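The Back Room Shelves, Before September

Posted 8/24/19 by Miloslav Murín
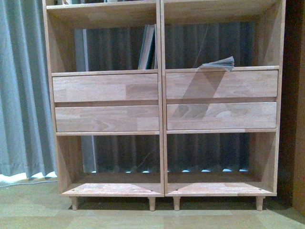

We moved into the Jedero house with 12 boxes labeled "misc" and two labeled "important." Guess which ones we still can't find. The back room has been the place where things go to wait for a decision, and I promised everyone in the house that it would be a usable reading room by September. Progress has been made, if you're generous about the word progress.

The plan came to me one evening over a bowl of soup. Books up top, papers in the drawers, everything else into the garage where it can be somebody's problem in the spring. I drew it on the back of an envelope. The envelope is now in one of the drawers, I think.

A few notes on the pieces, for those of you who asked (my sister, twice).

The shelves

Two matching bookcases in pale wood, pushed together so they pass for one big one. They have open backs, so whatever you put behind them becomes part of the decor whether you like it or not. I like the grain a lot. You can follow the strips where the boards were joined, and I have spent more time doing that than sorting.

The curtain

Dark gray, hanging behind the lot. My first choice was a cheerful yellow and I was outvoted. I'll admit the gray makes the wood look warmer – I just won't admit it at dinner.

The upright books

A small group, dark spines, leaning toward the middle like people waiting for a bus. They have most of a compartment to themselves. The idea is to fill in around them, a box at a time, and the idea has been the idea for a while now. I keep meaning to buy a bookend. There's a decent one at Olszewski that costs more than any of the books it would be holding up.

The open one

Lying flat over the drawers on the right with its pages sticking up. Every shelf I have ever owned has had one of these. You open it to check a single thing, you put it down "for a second," and it lives there until company comes.

The drawers

Four of them across the middle, two to a side. The official assignments are as follows: bills, manuals, batteries and string. The unofficial assignment is that all four hold a bit of string. I bought a set of Levo dividers to fix this and they went straight into the manuals drawer, still in the wrapper, with their own manual.

The top

Supposed to stay clear. I said so out loud, to the whole household, and within the hour things had started to settle up there. I've stopped fighting it. A flat surface at that height is an invitation.

Still to do

Find the "important" boxes. Decide about the old Grullimero lamp, which buzzes but has a nice shade. Get a chair in there so that the reading room has somewhere to read. Go through the paperbacks in the hallway and be ruthless, or at least be seen carrying some of them toward the car.

More pictures when there are more books on the shelves. If you lent me something in the last few years and would like it back, write soon – it's probably in misc.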